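Escobedo to lead Leswood into the fall team matches

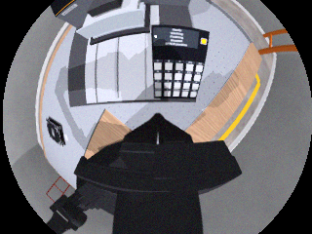

Who will captain Leswood this year? Crescencio Escobedo, the club's longest-serving player, who accepted the job over breakfast and was on the practice green before his coffee had gone cold.

The announcement went up on the clubhouse door at Leswood just after seven in the morning, and by lunchtime it seemed that everyone who had ever borrowed a tee from Escobedo had stopped by to shake his hand. He has played in the team matches against Rizk more times than he cares to discuss, and he has lost a good many of them, as he will cheerfully tell you while you are trying to putt.

"I said yes before they finished asking," Escobedo said. "Then I went home and told my wife, and she said she had been waiting for it so I would stop giving the other captains advice from the cart path."

He takes over from Refugio Ponce, who stepped aside after 4 years in charge and two wins, the second of them that long, soggy afternoon at Rizk when the last match finished in such poor light that the players were putting toward a man holding a phone. Ponce plans to try for a place on the team as a player, and he has made it clear he doesn't expect any favors.

"Cres has watched me play all summer," Ponce said. "If my short game is bad, he'll know it, and he should leave me at home. I'd be sore for a week and then I'd come and carry somebody's bag."

There had been plenty of talk that Teodoro Gallegos would get the nod instead. Gallegos has the better playing record of the two, and he won the summer stroke play title by a comfortable distance, with a final round that people are still describing to each other in the parking lot. But he told the club back in the spring that he would like a few more years of only having to worry about his own ball, and he was among the first to put Escobedo's name forward. He'll serve as vice-captain, along with Wanpen Srithong, who came over from the Ostetti club two seasons ago and knows the Rizk course better than anyone else on the Leswood side.

Srithong's knowledge could matter a great deal. The matches go back to Rizk in November, and the front nine there now measures 3077 yards after the fourth and seventh tees were pushed back into the trees. The seventh in particular has changed its character. It used to be a friendly sort of hole where you could hit almost anything off the tee and still find yourself with a wedge in hand, and now there is a real carry over the creek, usually with the wind coming across from the left.

"I've played it from the new tee in a breeze and I've played it in no wind at all, and I made a six both times," Srithong said. "So my advice so far is not very good. But I'm going back, and I'll have a better answer by the time we need one!"

Escobedo has already said he would like to change the way the pairs are chosen. Under Ponce, the foursomes teams were mostly friends who played together every weekend, and it worked nicely until it didn't -- last year Leswood lost every one of its morning matches and spent the afternoon chasing. The new captain wants to mix things up in practice, with long hitters playing beside the steady ones, and he plans to post the first set of pairings once the greens have recovered from being aerated.

One name that keeps coming up is Định Văn, the young left-hander who joined from Clidska over the winter and has been the talk of the range ever since. Văn has never played in the team matches and says he had not even seen foursomes played until this summer, when Gallegos talked him into a round of it and the two of them lost a ball on each of the first three holes. They laughed about it the whole way around, by both accounts, and they have played together most evenings since then.

Escobedo would not be drawn on whether Văn has a place waiting for him. He did say that he likes the way the young man behaves after a bad shot, and that he has asked him to keep his November open.

Rizk has yet to name its captain. The Leswood team will be chosen after the last qualifying round, and players who want to be considered should sign the sheet in the pro shop, next to the scorecards.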